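**Sticky mount + camera budget for a countertop arm, what am I forgetting**

Board: Buying & Planning

**oakcounter**
Need to get a purchase request in by Friday and I keep finding lines I missed. Arm is already here, already paid for, so thats not the question. Question is everything AROUND the arm. Work is pick and place on a kitchen counter - snack bars, jars, clear plastic bins, cups. Grab thing, put thing in bin.

What I have on the sheet so far:

- wrist camera + bracket, Clatik quoted $974 for the kit
- spare fingertips
- tripod for the fixed view
- cables, strain relief
- lighting (no number yet)
- bins and groceries (no number yet)

Money has to be committed before end of July or it goes back to the general pot. What else do people always leave off?

**tallgantry**
Spares. Whatever you put for fingertips, double it. Also shipping, which purchasing will want as its own line and will bounce the whole thing if you fold it in.

**mm_per_sec**
$974 for a bracket and a camera?? Is the camera made of gold. Print the bracket, buy a bare camera module, done. We did ours for a fraction and its been on the arm since last year.

**oakcounter**
@mm_per_sec yeah I know. But the kit has the calibration target and a cable that's the right length. I don't have anyone to redo the bracket every time it cracks.

**mm_per_sec**
It doesnt crack if you print it right. Thicker walls, done.

**halfduplex**
Going to disagree with mm_per_sec here. Printed brackets are fine for a demo. If you're collecting for months, every time the bracket shifts a hair you recalibrate, and that's a morning. Put a price on a morning. Kit looks cheap after a few of those.

That said get a second quote. Steinbach does a similar bracket, machined, no camera. Lead time was 7 weeks when I asked, so not for your Friday sheet unless purchasing lets you commit before delivery.

**oakcounter**
Commit is what counts here, delivery can be later. Good to know. Anyone used the Steinbach one on a parallel gripper? Worried about where the camera ends up pointing.

**halfduplex**
Used it on a parallel, yes. Points straight down more or less. Check the offset drawing before you buy, on ours the fingers were out of view until we added a wedge under the plate. Some people want that, some people hate it.

**tallgantry**
Hate it. I want to see the fingertips in the wrist view or I dont know what I closed on.

**mm_per_sec**
Wedge is also printable, just saying.

**bluebin**
Lighting is the one you'll regret. Wood counter, window in the room, clear plastic stuff? Get blinds or a blackout panel AND a diffuse light on a stand. Put both on the sheet now, it's way harder to ask for a light in the fall when everybody thinks the project is set up.

Also consumables. Groceries are a recurring line, not a one time purchase. Wrappers get chewed up, you can't reuse the same bar forever, the crimp end goes floppy and then it picks different.

**oakcounter**
Recurring line, ugh, different form. OK. How often do you swap bars?

**bluebin**
Whenever it stops looking like one you'd buy. We keep a case on the shelf. Buy the same flavor in bulk if you want it consistent, mix flavors if you don't. Decide that before you order, not after.

**halfduplex**
And tubs to keep them in. And someone's going to eat them. Budget for that too.

**parts_cage**
Purchasing side here, not a robot person. From what I see come across my desk:

1. Split it. One request for equipment, one for supplies. Mixed ones sit.
2. Attach the quote, all pages. Not a screenshot of the total.
3. If the quote expires in 10 days write that in the comments box at the top, otherwise it goes in the normal queue.
4. Say what happens if it's not approved. One sentence. "Camera can't be mounted" is plenty.

**oakcounter**
@parts_cage that's gold, thank you. Checking... Clatik quote does expire in 10 days. Would not have looked.

**tallgantry**
Does your sheet have a second arm in it anywhere? Even as a next year thing? If there's any chance of going to 2 arms on that counter, buy the mounting for it now. Moving the first base later costs more than the plate does.

**oakcounter**
There's talk. Mirov people over in the next building have 2 and they keep telling us one is pointless. I'm not convinced, our tasks are all one handed.

**mm_per_sec**
One is fine. Spend it on objects and light. 2 arms is a lot more reset work than folks let on.

**tallgantry**
It's not the same reset work if the second arm is holding the bin still. An empty plastic bin weighs nothing, it slides the second you touch it.

**mm_per_sec**
Shelf liner. Few bucks. Fixed.

**halfduplex**
liner changes how the counter looks in every frame though. If he wants it to look like a kitchen he can't cover it in liner. Clear dots on the bottom of the bin maybe

**bluebin**
Can you post what the cameras see now? Hard to say anything about the light without it. Fixed view and a couple of wrist ones.

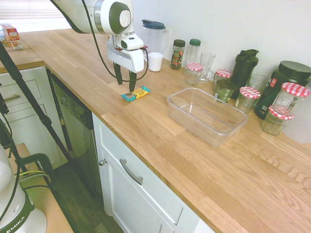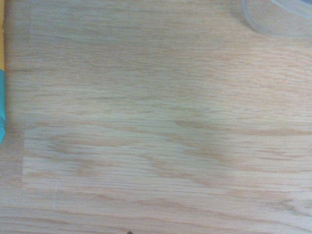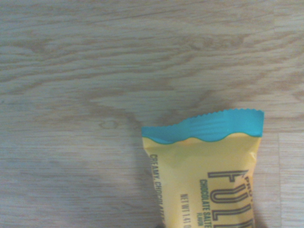

**oakcounter**
*Lab coordinator, Tenville* | original poster

First one is the fixed cam, other two are wrist. Stuff I notice now I've got them next to each other:

- fixed view is good. Bar, empty bin, jars along the back, gripper, all readable. Not spending more there. Window's in the top left corner, so the blinds comment stands.
- clear plastic in the wrist view is rough. In the second one there's a rim or something in the top right and I had to look twice, and thats with me knowing there's clear stuff on the counter. Wood goes right through it.
- printing on the wrapper is fine in the third one, you can read NET WT off it. So resolution is ok, not paying for a fancier sensor. Wood looks hazy tho.
- no fingers in either wrist shot. Same thing halfduplex said. Tallgantry would hate it. I think I do too.

So: moving the money. Light and a blackout panel get real numbers, wedge or adjustable plate goes on, second arm stays off this round.

**bluebin**
Yep. Light first. Put it off to the side and low and see if the rims pop before you pick a model - borrow one off somebody if you can. And try a bin with a frosted edge or a tinted one, way cheaper than any camera.

**tallgantry**
Confirmed, I hate it. Get the adjustable plate. And put a guard or a clip on your cable line, there's a loop hanging down right by the gripper in the fixed shot. That will catch a jar lid one day and you'll be buying a cable.

**oakcounter**
Cable clips, added. Didnt even see that.

**mm_per_sec**
Tinted bin kind of defeats the purpose if you want clear objects in the set. Keep the clear ones, they're the hard case. Just dont make them the only case.

**bluebin**
Fair. Buy both.

**halfduplex**
If you go adjustable plate ask Clatik whether the $974 kit can ship with it swapped in. Some vendors will requote same day if you're only changing a part number. Keeps it to one PO.

**oakcounter**
Emailed them. Sheet as it stands:

Equipment request
- Clatik kit, $974, adjustable plate if they'll swap it
- diffuse light + stand
- blackout panel for the window
- cable clips, spare cable
- fingertips, doubled
- shipping, own line

Supplies request
- bars, bulk case
- clear bins + a few tinted
- jars, cups, assorted lids
- clear grip dots

**parts_cage**
Much better. "Assorted lids" will get questioned, give them a store and a cap. And put the quote expiration at the TOP.

**mm_per_sec**
still think you should print the bracket

**oakcounter**
I know you do. Clatik wrote back, they can swap the plate, new quote comes tomorrow morning. Will update the sheet when I have it.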